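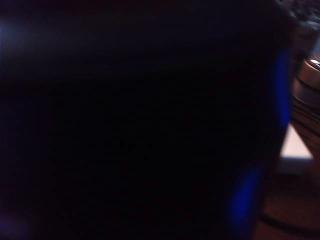 Fig. 3. Blue light against a dark surface.

Search this manual Go
Reading time: 7 minutes

Section 3. Fitting and setting up the Edeck under-desk light strip

This section covers the Vellmont controller and the 2,000 mm strip. For the shorter strip, follow the same steps but leave out step 5.

3.1 Before you start

Check that the desk edge is flat and free of wax, oil and loose varnish. The adhesive does not hold on oiled timber. On oiled or waxed tops use the Staniforth clips, which are ordered separately.

CAUTION: Do not switch on the strip while it is wound on its reel. Heat builds up quickly and can damage the coating.

3.2 Fixing the strip

1. Wipe the underside of the desk edge with a dry cloth, then with the cleaning pad supplied. Leave it for ten minutes.

2. Place the controller within 700 mm of the mains adaptor. The lead must not be stretched or pinched by the desk frame.

3. Hold the strip in place without removing the backing and mark both ends in pencil. Keep the strip 15 mm in from the front edge.

4. Peel off the backing a little at a time and press the strip down firmly. Do not pull it tight. A strip fixed under tension will lift at the corners.

5. Fit a corner joint wherever the strip turns. Do not fold the strip.
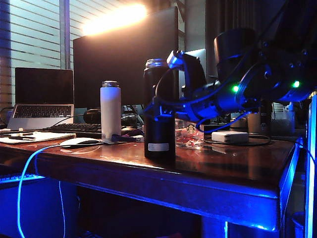
6. Push the strip plug into the socket marked OUT on the controller. The arrow on the plug must face the arrow on the socket. If the arrows are reversed the strip will stay dark, but no damage is done.

7. Connect the adaptor and switch on at the wall. The strip shows white for a few seconds and then goes to the last colour used.

NOTE: On first use the strip goes to blue.

3.3 Setting colour and brightness

1. Press and release COLOUR to move through the fixed colours.

2. Hold COLOUR until the strip blinks once to store the present setting.

3. Press + or - to change the brightness. The control stops at 89 per cent when the strip is fed from a USB socket. Full output needs the mains adaptor.

Glossy tops and polished items will reflect the strip. If the reflection is a nuisance when seated, move the strip further back under the desk or turn down the brightness. Blue and violet settings are not suitable as the only light for reading.
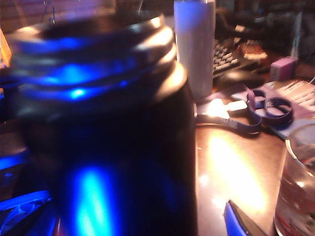

3.4 Cleaning and faults

Switch off at the wall before cleaning. Use a slightly damp cloth. Do not spray liquid on the controller.

Part of the strip is dark: press each corner joint fully home.

Colours differ from end to end: the strip is too long for the adaptor in use. Check the rating against the table in Section 2.

Controller does not respond: unplug it, wait one minute and reconnect. Stored colours are kept.

Text revised in August by Yoon-hee Ji, Flandutness product support.

We use cookies to remember your manual and language settings. Accept Manage settings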